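Writing the house rules down, finally

08/09/2026

I've been promising this post since the winter and I kept putting it off, mostly out of embarrassment at how long our rules lived in my head and on one coffee-stained sheet taped to the side of the Dabbas cabinet. So! The sheet is gone, there is a real document, and a few of you who do surgical robotics in small labs have asked what's in it. I'll go through the parts we argued about, because the parts we agreed on are boring (wear eye protection, don't eat near the bench, you know the rest).

A bit of background for new readers. We're a small group at Borkik, and we work on robot suturing. Two arms, one holding the needle, the other helping out, and a whole lot of practice closures on tissue phantoms. What used to happen is that each of us ran the bench slightly differently, and then we'd try to compare results and spend an afternoon finding out that one person had been changing instruments on a schedule and another had been changing them when they "felt crunchy." That last one was me.

The thing that pushed us over the edge was a week in December when two of us got wildly different numbers for the same task. Same software, same needle, same pad, or so we thought. Hala Hakim sat down with both sets of logs and a big mug of tea and found that one of us had been starting every run after a fresh homing and the other hadn't homed since breakfast. We threw out 44 runs. I still feel a little sick typing that.
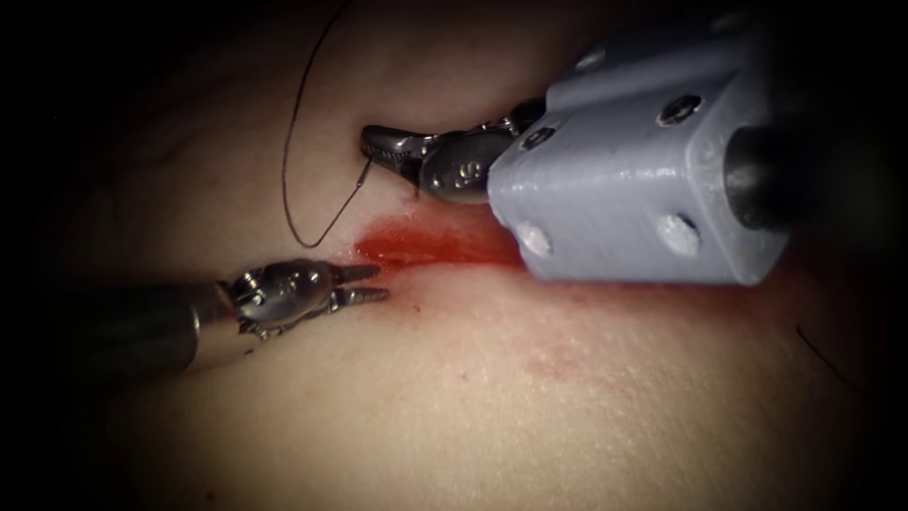
Adapters were the first fight, and the longest. Printed parts are wonderful and I will defend them to anyone, but they make people casual. You print a block, it fits, it works, and pretty soon it's been on the robot for months without a name or a version. The rule now is that a printed adapter gets the same treatment as a bought part: a drawing, a revision letter, a print record and a date when it gets retired. And the screws get checked. On our gray block the hex sockets are right there out in the open, which makes the job easy, so there's no excuse for skipping it. Driver in, check the torque, initial the log, move on. We picked Skekik as the place to keep the part records, for no better reason than that we were already paying for it.

We did go back and forth on whether to check the screws before every run or once per session. I wanted every run. Hala pointed out (correctly, ugh) that a rule people find silly gets signed without being done, and then your log is worse than no log. We settled on the start of each session and again after any collision or any adapter swap.

Next up, what counts as a start position. This sounds like the dullest paragraph in the whole document and it's the one I'd save from a fire. Before, "ready" meant whatever the operator thought looked ready. Now it has a definition. Needle held in the driver, tip direction confirmed, free jaws open and clear of the surface, thread tail laid where the arms won't sweep through it. If one of those is off, you don't start and fix it on the fly, you back out and set it up again. It adds a minute or so and everyone grumbled for a week and then stopped.

Thread got its own section, by the way, which I did not see coming. A person sewing deals with the tail without thinking, flicks it aside, no problem. A robot will happily drag it, cross it or wrap it around an instrument wrist if you haven't planned for it. So the tail length is fixed per task, and we write down which side it leaves from. Also — and this was added after a very annoying morning — the operator clears stray bits of suture off the pad between runs. Little dark ends of thread are surprisingly good at confusing a vision system that is looking for little dark lengths of thread.

Blood was the other long discussion. Clean pads give you lovely numbers, and they don't tell you much about how the thing behaves once there's red over the spot where the needle is supposed to go in. We now report clean and bloody runs separately, always, no averaging them together to make a nicer slide. We also note whether the pad is fresh or has marks left over from earlier work. A pad with old stains on it is fine for training, and it's not fine for anything you plan to put in a table.

Then there's stopping. Either person at the bench can stop a run, for any reason, and doesn't have to justify it in the moment. There have to be 2 people present any time both arms are powered, and one of them keeps a hand by the stop button and does nothing else. No phone, no notes, no "just quickly" adjusting the light. I used to think this was overkill for a pad of fake tissue. Then I watched the Grodley arm take a path I absolutely did not expect, at a speed I absolutely did not like, and I've been the loudest supporter of the rule ever since.

A stopped run stays in the data, too. It gets a reason code and it stays. We have 5 codes right now and there's a standing request for a sixth, which would be "operator got nervous." I'm in favor. I think nervousness is information, and I'd like to know which motions make people reach for the button even when nothing has gone wrong.

On record keeping, the full archive is at 3630 runs, and nearly all of the older ones are missing at least one thing the new rules ask for. We decided not to go back and fill in blanks from memory. They're tagged as pre-rules, they can be used for tinkering, and they can't be used for claims. It hurt to do it (there's a beautiful batch in there from last spring) but guessing at an adapter revision months afterward is a great way to fool yourself.

Still open: how many uses a needle gets before it's swapped, and whether the grasper and the driver should be retired on the same schedule or separately. I lean separately, since they do such different work. If your lab has a number you trust for either, please leave it in the comments along with how you got it. I'll put up the start position checklist next, once Hala has finished crossing out my adjectives.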